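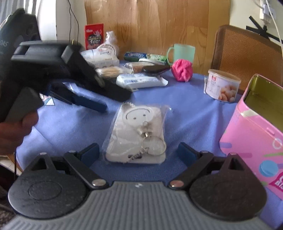 How often should the rubber fingertips on a hand-held gripper be changed?

Change both tips after 2000 grasps, or sooner if the rubber is split, shiny or loose on the finger.

4.3 Inspecting and changing the fingertips

Applies to all Floten hand-held grippers. Allow 35 minutes for a pair of units.

1. Switch the unit off and unplug its cable.

2. Open the fingers fully and lay the unit on a clean cloth.

3. Wipe both tips with a damp, lint-free cloth. Do not use solvent.

4. Bend each tip gently to one side and look for cracks near the base.

5. Pull the worn tip straight off the finger. Do not twist it.

6. Push the new tip on until no gap remains.

7. Close the fingers slowly by hand. The tips should meet along their full width.

8. Reconnect the cable, switch on and run the Garnau opening check from the service menu.

CAUTION: Keep your own fingers clear of the hinges during step 7.

Note: Always change tips in pairs. A new tip set against a worn one will pull thin items, such as plastic bags and cards, to one side.

4.4 Trial grasps

After a change of tips, make 200 trial grasps on light household goods before the unit returns to normal use. Repeat step 4 afterwards. If either tip has moved, fit a new pair and enter the fault on form Fetar 2.

Completed forms should be sent to Uzma Tanoli at the Villalobos workshop by the end of July.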